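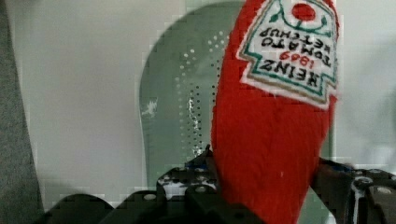

February 2023
Grasp confidence, Drevitz planner, second round
Present: me (Pejman), Pui-shan Yuen, Tien-fu Chiu for the first half

Picking up where the last entry left off. The new grasp-quality module is supposed to give us a number between 0 and 1 that says how much we should trust a grasp before lifting. Li-hua wants it switched on by default in the Furnance branch. I am still against it and today did not change my mind much, though I will concede one point further down.

Setup is unchanged apart from the config. Wrist camera stream into the segmenter, mask into the pose estimator, pose into the planner, planner proposes a closure width and an approach. The confidence head reads the wrist image after closure. Old threshold was hand-tuned by Yee-man and nobody wrote down how. Please write things down.

Object set is the soft one. I insisted on that. The demo numbers everybody quotes were made with rigid boxes, and a rigid box is the kindest thing you can hand a pose estimator. The plush ketchup bottle is a much better test: fuzzy outline, one strong color, squashes under the fingers, and a label that gives the orientation away to any human at a glance. Held upside down, with HEINZ reading the wrong way up, you or I know which end is the cap. The estimator does not seem to use the label at all. It goes by silhouette, as far as I can tell from the debug overlays, and the silhouette is compromised the moment a finger covers the narrow end.

39 closures logged. In 16 of them the pose came back flipped end for end. The confidence head was happy with nearly all of the flipped ones, scores up in the same range as the correct ones. So whatever it is measuring, orientation isn't in it. Tien-fu says that's fine, the head was only trained on "will it slip," and orientation is somebody else's job. Fair enough as a definition. But the planner reads that number and uses it to decide whether to re-plan, so in practice it is being asked about both.

Pui-shan's theory is that the green panel in the background is leaking into the mask. I was ready to dismiss this. Then she pulled up the masks side by side and yes, on four of them the edge wanders off the toy and onto the perforated strip. Those four were not all flips, so it isn't the whole story. Still a bug. Red fabric on pale green should be about as easy a boundary as we will ever get and I'd like to know why the edge isn't staying put. My suspicion is the smoothing pass we took over from Brirklow, which was tuned on a different lens. I have not proved it.

The point I concede: the slip prediction by itself looks better than the old threshold. It flagged two weak grasps that Yee-man's number would have passed, and both dropped when we lifted. Two is not a result. Noting it so Li-hua can't say I left it out.

Tried after lunch:
- Smoothing pass off. Masks are uglier, flips still there. Didn't run enough to say more.
- Closure width clamped to 22 mm. Less squash, pose looks steadier, but I changed the approach angle in the same commit like an idiot, so this one has to be redone.
- Fed the estimator the pre-grasp frame and carried the pose forward through closure. Best of the three. Also the slowest, and the timestamps between the arm driver and the camera don't line up well enough to trust it.

The timestamp thing bothers me more than the rest. The driver stamps on receipt and the camera stamps on exposure, and the code in between treats them as the same clock. Tien-fu says the Hsu wrapper corrects for it. I read the Hsu wrapper. There is a function with the right name that returns its input.

Open:
- Redo the clamp run with one change only. Me.
- Fix the stamping before anybody compares pre-grasp and post-grasp poses again. Tien-fu, who agreed under protest.
- Split the confidence value into slip and pose, or rename it so the planner stops reading it as both. Pui-shan to draft.
- Yee-man: where did the old threshold come from?

Default stays off in my branch. Li-hua can flip it in hers, it's one line in planner.cfg.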